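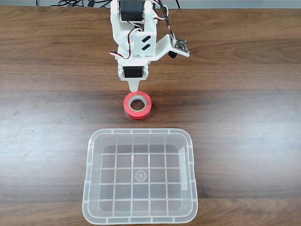

Figure 7.1 A roll of red tape and an empty clear plastic bin on a wooden tabletop.

Chapter 7
Pressure-Sensitive Adhesives

7.1 Introduction

A pressure-sensitive adhesive bonds to a surface when light pressure is applied. No water, solvent or heat is needed to start the bond, and the adhesive does not harden afterward. It stays soft for the whole of its service life. Most household, office and packaging tapes belong to this class.

Chapter 6 dealt with glues that set. The strength of those joints depends mainly on what happens during curing. In a tape joint the adhesive must do two things that pull against each other. It must flow like a thick liquid so that it wets the surface, and it must resist flow like a solid so that the joint holds under load. Much of this chapter concerns the balance between the two.

7.2 Parts of a Tape

A single-sided tape has at least two layers, the backing and the adhesive. The backing carries the load along the length of the tape and may be paper, cloth, plastic film or metal foil. Many tapes also have a primer between backing and adhesive, and a release coat on the outer face. The release coat lets the roll unwind without the adhesive transferring to the turn beneath it.

7.3 Tack, Peel and Shear

Tack is the ability to grip on brief contact. Peel strength is the force per unit width needed to pull the tape away at a fixed angle. Shear resistance is the ability to hold a load parallel to the surface. A soft adhesive tends to show high tack and low shear resistance; stiffening it usually reverses the two.

The worked data in this chapter come from the Calimlim series, in which strips of Prernier cloth tape were applied to steel panels and loaded in shear with a mass of 600 grams. The longest holding time was 971 minutes. The full table, revised 10/11/18, is given in Appendix C. Readers using the Fellum method should note that its peel angle differs from the one used in Section 7.5.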